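4.3 Holding soft and thin objects with the hand gripper

Read this section before you record with phone cases, sleeves, pouches or other parts that bend. The general rules in section 4.1 are also valid here.

1. Check both finger pads. The pads must sit straight on the fingers and have no dust or glue on them.

2. Put the object on the work surface and open the gripper fully.

3. Bring the pads to the middle of the object, one on each side. Do not take a soft case by the lip, it will turn in the grip.

4. Close slowly until the object does not slide. Then stop. More force gives no better hold, and the tracking software will read a wrong width.

CAUTION: Keep your fingers away from the linkage when the gripper closes. Hold only the housing at the back.

5. Lift the object and keep it still for 3 seconds before you start the task. Buttons, openings and other features that the task needs should stay free of the pads as much as possible.

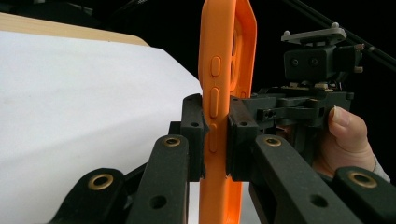
Drommont Handling Lab, Operator Training Group

Note: A silicone case can be held upright with the pads on its two sides, as with the orange one. The camera opening and the upper buttons are then free. One button may still be partly behind a pad. This is accepted if the task does not use that button.

6. Look at the camera cable. It must have enough slack for the full movement and must not pass between the fingers.

7. Do the movement at a normal speed. If the object slips, put it down, wait 2 seconds and begin again from step 2. Mark the first try as "slip" in the log. Do not delete it.

CAUTION: Never catch a falling object with the other hand. The recording is then not valid, and you can hit the camera.

Care of the pads

Clean the pads with a dry cloth after each session. Change them after 1,000 grips, or earlier if the surface is shiny. Always change both pads together. New pads are in drawer 42 and must be written in the Skelent list.

Questions about this section go to Jummai Olaniyan. Damaged grippers go to Fuseini Tsikata, with the log sheet attached.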